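Jikach 3 Bench Filter Trainer

Part no. 447
Made by Jendeck

If you have ever tried to teach signal processing with a shoebox of loose capacitors and one tired function generator, you will see why we are so fond of the Jikach 3! It puts a low pass, a high pass and a band pass stage on a single bench unit, and it sends whatever it measures straight to your computer over USB, ready to open in your usual math software (or a plain spreadsheet, if that is more your style).

The cutoff is set with the big knob on the front, and the small switch next to it picks the stage. We went back and forth on that switch for a long while, and in the end kept it stiff so that it stays put when a cable gets tugged.

In the box: the trainer, a USB cable, two probe leads, a power supply and the printed lab guide, which has grown to 90 pages and includes blank plots for students to fill in.

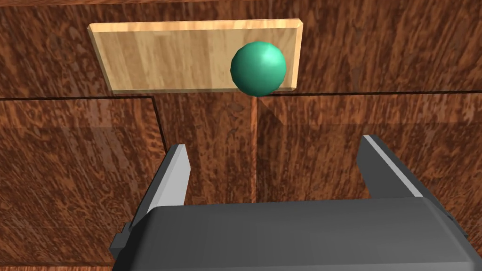 The older Ereck leads fit too, so please hang on to them if you have a drawer full. Owners of the Vieira 221 can use the same power supply, but will need the new driver before the trainer shows up in the device list. Save your work before installing it, as the computer will restart.

Driver and lab guide last updated December 26, 2018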